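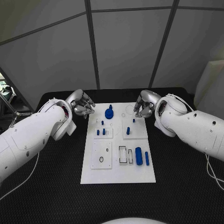
Nendby Writers' Circle — Readings and Open Mic Team
Venue walk-through before poetry night, Sutherland Hall
Walked by: me, with Milagros Godoy on the door list
Date: Oct 29, 2018

I've typed my comments under each item while I still remember what I meant. Sorry about the length, I had a coffee in me.

1. Front and side exits open fully from inside
OK. The side door sticks at the bottom, so give it a hip. I've asked the hall to plane it down and they said they would "have a look", so let's see!

2. Exit signs lit
One is out, over the corridor to the washrooms. Reported to the hall office. Not signed off until I see it glowing.

3. Seating and aisles
OK with a change. The licence on the wall says 147 and we're putting out 68 chairs, so we have loads of room, but the last row was creeping back into the doorway (my fault, I drew the plan). Everybody shuffles forward a bit. Please leave the centre aisle wide enough for a wheelchair, and don't let people park their backpacks in it.

4. Stage steps and handrail
Steps OK, rail wobbly. Two screws were loose and Milagros tightened them with her own screwdriver. White tape on the edge of each step, please — poets look at their pages, and last spring's slam finalist very nearly read her second round from the floor.

5. Microphone, stand and cables
OK once taped. The cable to the Prerketti speaker has to go around the back wall and not straight across in front of the steps, even though it's shorter that way. Check the stand clutch too, as it slides down during longer poems.

6. Extension cords and power bars
FAIL. Someone had plugged one power bar into another behind the book table. I've pulled them apart. The kettle gets its own outlet in the kitchen and stays there.

7. Book table (Zandari Press and the chapbook swap)
OK. The boxes of chapbooks are heavier than they look, so two people per box, and stack them under the table, no higher than the cloth. Could whoever has the bookends bring them back?

8. Candles
No. I know, I know, the colour of the light is gorgeous. Battery ones only.

9. Fire extinguishers
Kitchen one tagged and in date. The lobby one is behind the coat rack, so the rack is moving to the other wall.

10. First aid kit
Short on bandages. Milagros is picking some up.

Still open: items 2 and 6, plus the side door. I'll go by again before we let anyone in and initial the sheet on the clipboard.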